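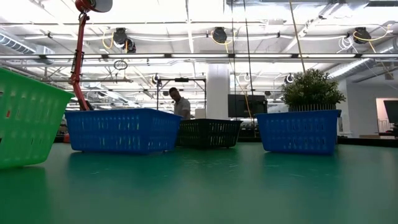 3.2 Workspace

The rig was built in a shared workshop in August. Two arms face each other across a green tabletop between wooden side boards. We kept the desk lamp on its clamp at one corner. The task set, Plusberg, uses slotted plastic baskets in green, blue and black. Ctibor Kopecký wrote the reset script.

Figure 2. Table from above, with both arms over the baskets.
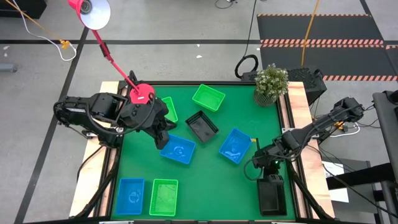
3.3 Trials

We logged 161 trials in four sessions.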